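Gritach in October: a visit to the fittings people

The bus to Gritach leaves at eight and gets in whenever it has finished thinking about the hills. I had signed up for the Losholm open day on the strength of a flyer that promised "a look behind the tap." My wife stayed home with a book.

Losholm makes and repairs small plumbing parts in a long shed behind the train station. The front half is the warehouse, which has 3,282 different items in it, according to Valentin Cârstea, who gave the tour in a fleece with somebody else's name on it. He said the figure twice and waited both times. We were a group of eleven and I think he had hoped for more of a gasp.

The stock is kept in gray drawers, and the drawers are labeled by a system that made sense to the man who retired. Mutua Kashindye runs the place now and is slowly relabeling everything. He has been at it for 3 years and has reached elbows. I asked what came after elbows and he looked at me the way my dentist does.

Lunch was soup, served by the loading door, with a draft. The soup was very good. I had two bowls and missed the talk on washers, so I can't tell you anything about washers.

In the afternoon they took us through to the sorting tables, where returned parts get looked over before anyone decides their fate. Lucian Nedelcu and his uncle Aurel do this between them, and they don't agree on much. Lucian would keep everything. Aurel threw out 550 pieces last winter and still brings it up with real warmth.
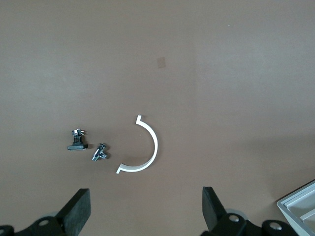

The game, as Aurel explained it, is to say what a thing is before you pick it up. Chrome is easy – if it shines and has a thread on it, say "valve" and you'll be right often enough to look clever. Springs are harder, as a spring can come out of nearly anything. White plastic is hopeless. I guessed "bracket" for every white piece I was shown and Aurel marked me down as a beginner, in pencil, on an actual sheet.

A man from Skorkorel, the rival outfit over the river, got nearly all of his right and was not popular on the way back to the coats.

There is a shop of sorts by the exit. I bought a Grecu shower hose I did not need and a tea towel. Parking is free, the toilets are excellent, as you'd hope, and the last bus goes at five, so don't let Valentin start on the drawers again after four.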